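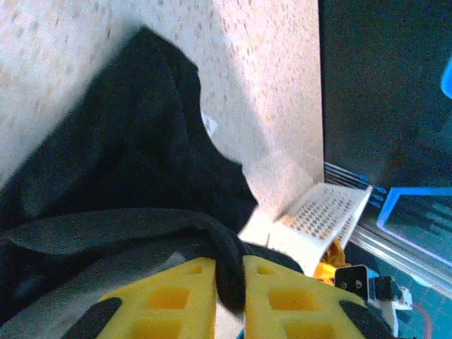 Wrist view, dark cloth held between the yellow fingers.

Retness teleoperation review, 21 May 2025
Present: Kendra Beaulieu (chair), Roel Van Dijk, Dilruba Wijesinghe
Apologies: Ghislain Li

1. Cloth task. Roel reported 46 demonstrations by remote control, 18 of them thrown out. Kendra asked what the rest prove, given that one operator drove them all. No answer yet.

2. Hand guiding. Dilruba wants to try it again. Roel doubts it will be faster. Kendra will believe either of them when she sees times.

3. Request for 2 more operators. Not agreed. Back in the next meeting, with the April logs.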